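Corkik Hard Oil: Guide for Tables and Worktops

Section 4. Cleaning the surface before oiling

Please read this section to the end before you open the tin. The oil shows everything that was on the wood before it, so most complaints which come to us are about preparation.

4.1 Take everything off the table and wipe away crumbs with a dry brush.

4.2 Look at the surface from a low angle, with a lamp or window on the opposite side. Dried glue and old spills are difficult to notice from above. They look a little greyer and more glossy than the wood near them, often with a darker border. 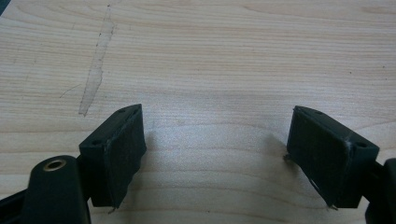
4.3 Mark each spot with a small piece of paper tape beside it. Do not put tape on the spot.

4.4 Lay a damp, warm cloth on the spot and wait 4 minutes. Then push gently with a plastic scraper, always along the grain.

CAUTION: Do not use a metal blade. It leaves a line which the oil will make darker.

4.5 If the spot stays, put a little Prandby cleaner on the cloth and repeat step 4.4. Open a window. Never pour the cleaner directly on the wood.

4.6 Wipe the full surface with a clean white cloth. Turn the cloth often. When it comes away without colour, you can go on to Section 5.

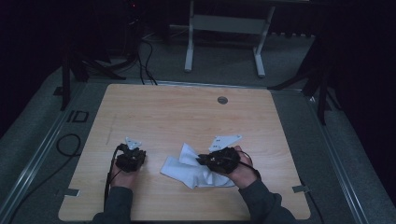
Reading time for this section: 2 minutes (427 words with the notes)

Note on cloths. Coloured cloths can give their dye to pale wood, especially with the cleaner. Old bed sheets are good if they were washed many times. Paper towels are too weak and leave fibres.

Note on drying. Let the wood dry for one night. If you clean on Monday evening, you may oil on Tuesday after breakfast, but in a cold room please wait longer.

CAUTION: Cloths with oil on them can catch fire by themselves. Spread them flat outside to dry, or keep them under water in a closed metal tin.

Spare scrapers have order number 656 and are sold in packs of two.

Text: Oksana Hrynyshyn. Checked by Gemechu Shiferaw, May edition.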